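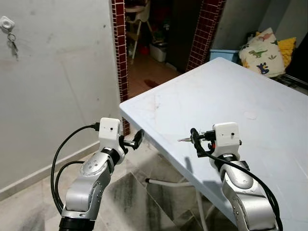

December

Up before six, rice on, and at my station by eight. The cold has got into the tiles and I wore two pairs of socks all day.

I did 46 runs before lunch, which used to be a number for a whole day. The new target is 100 by the end of the shift and I finished with a few to spare, but my shoulders are paying for it tonight. I have put the heat rub on and the whole bed smells of it.

The work this week is "reach and return." You bring both arms out over the corner of the table, close the fingers, open them, and go back to start. Then you mark it good or bad and go again. It sounds like nothing, and it would be nothing if I did it with my own hands. With the arms you have to think about your elbow as if it belonged to a taller person. I am better on the left than on the right. The right one always wants to come in a little low, and if I stop paying attention I hear it touch the table before I see it.

Fusadov sent a new sheet in the morning. They want slower starts. Last month they wanted faster starts, and I had only just got my hands used to that. The sheet also says that a run with a pause of more than a few seconds will be marked bad by the software, without anyone looking at it. Before, the shift lead at Metham looked at the bad ones in the afternoon and would often give you one back. She knew when a pause was a mistake and when you were only being careful. Now the program decides and there is a button to object. I objected to four last month and have heard back on one. They said no.

I am writing this down mainly because I want to remember how it was before, and I can already feel it going blurry. In the packing hall there were 150 of us on two shifts. I was on lids for most of that time, then labels. It was loud and my back hurt, and there was always someone across the belt to talk to. You could tell from the sound of the line what sort of day it would be. When Flalon put in the first arms they only did the heavy cartons, and we were glad of it. I was glad of it. I had lifted those cartons. Then they did the lids, and that was my old place, and I used to walk past it on the way to the lockers and look.

Now there are fewer people on the floor than there are in my sister's choir. Some took the payment and left. Some went to nights at MacBrayne, where the work is still done by hand, though they say it is coming there too. A few of us were offered the training, and I said yes mostly on account of the hours.

The pay is a bit better than lids. The first check had an extra 400 in it for finishing the course, and that went on the boiler. I have no complaint about the money. What I miss is having something at the end of the day. With labels there was a pallet, wrapped and gone out the door. Here there is a count on a screen, and the count goes back to zero in the morning.

I had a long talk over lunch with the woman who does the afternoon shift. She came in early to swap hours with me for next week. She thinks we are teaching the arms to do the last jobs that are left and then they will thank us and turn out the lights. I said they would still want somebody to put things right when one sticks. She said yes, one somebody. I had no answer to that, so I gave her half my orange.

She likes the work more than I do, all the same. She says it is the first job she has had where she can sit when her knee is bad and nobody says a word. 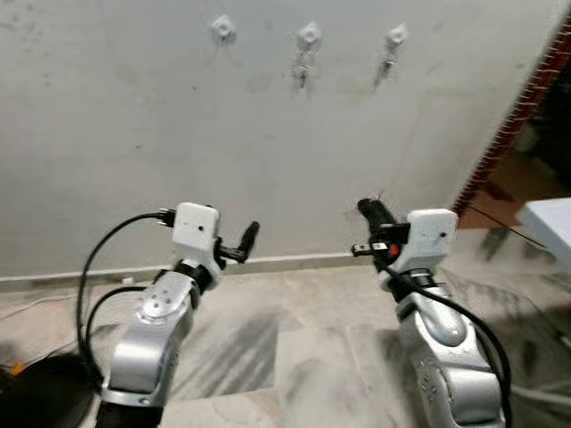

After lunch it was the wall set. No table for this one, you lift both arms and point the grippers up and toward the wall, hold, then bring them back down. The hold is the hard part. The arms feel light for the first hour and after that they don't. The trick I have found is to breathe out as I go up and keep my eyes on one hook and not on the fingers. If I watch the fingers, I start correcting, and every little correction gets recorded along with the rest. The sheet says they want it smooth. I wonder sometimes whether an arm somewhere is going to sway slightly to the right for years on account of me.

The cable on the left one needs watching on the way up. I have got into the habit of glancing at the loop before each lift, the way I used to check my sleeves before going near the belt. It has not caught on me yet. I asked for a clip to hold it closer and was told to put it in the system. I put it in the system.

Around three I had a bad stretch, six marked bad in a row, all for pauses. I got annoyed, and then I got slower, and then I got another one. In the old hall somebody would have noticed my face and made me go for tea. I went for tea by myself and it did help. The rest of the wall set was clean.

One thing I will say for the change is that I come home and can still use my hands. I sewed the zipper back into the blue coat last night, and I could not have done that after a shift on lids. I also hear the radio properly now, after so many years with the plugs in my ears. My husband says I have stopped shouting at dinner.

There is a meeting next week about the new year. Everyone in the group is to be on the call, even those on their day off, and the message says "changes to roles." The last time I read those words I was moved off labels. I told my husband and he said not to worry until there is something to worry about. He works for the county and can say that.

I need to ask before the meeting whether the course counts as a proper certificate, and get it in writing, with the Metham name on it. I should have asked in the fall. If MacBrayne does bring arms in, I would like to have a paper to show them.

Swapped hours start next week, so mornings free. Dentist, then the coat for my niece. Take a cushion in for the chair. Buy more heat rub and eggs.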